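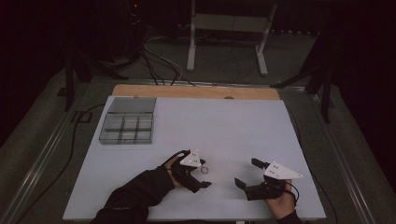
Plalgate Community Workshop is publishing its guidance on sorting and storing small jewelry, in response to questions received from members since May. The guidance applies to home collections as well as to items held at our benches. (Thread follows.)

Begin with a clear surface. A flat white board or a sheet of plain white paper is recommended. Small rings and findings are easily lost against wood grain or patterned cloth, and a pale background makes a dropped piece much easier to find.

Place the tray on the board before any jewelry is brought out. Members are asked not to carry loose pieces across the room to a tray on another table.

Clear plastic trays with fixed dividers are preferred. The contents can be checked without handling, and dust in the corners is visible. Trays should be emptied fully and wiped with a dry cloth before they are refilled.

Handle one ring at a time. Set it flat in the open part of the board, look at it from both sides, and decide on its compartment before picking it up again.

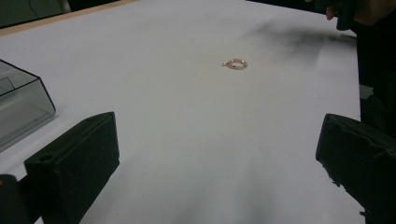 Rings with small raised details along the band require particular attention. These details catch on knit fabric and on each other. Such rings should be stored singly, one to a compartment, even where space would allow more.

Rose-gold tones should be kept apart from silver tones. The purpose is ease of retrieval. It does not indicate any difference in value, and members should not rely on color alone to identify a metal.

Members have asked about the size of tray to purchase. The workshop makes no brand recommendation. A tray with one wide compartment and several small ones suits most household collections. The wide compartment may be reserved for bracelets, chains and other items that do not fit a small cell.

Chains should be fastened before storage and laid in a loose coil. No more than 2 chains should share a compartment. 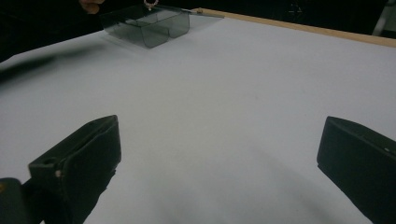 Pieces should be lowered into the compartment and released there. Dropping them from above the rim can scratch both the piece and the plastic, and light rings may bounce out onto the floor.

Long sleeves are permitted at the benches. Cuffs should be kept clear of the board while a tray is open.

Any item found on the floor or under a bench should be handed to the front desk at Grirnero Hall. Found items are held for 21 days and recorded in the desk register.

The printed version of this guidance is one sheet, 2 pages. A run of 400 copies has been ordered, and they may be collected at the front desk at no charge from Saturday. Large-print copies are available on request.

Questions about this guidance may be sent as a reply to this thread. Questions about repairs should be directed to the bench office, as they cannot be answered here.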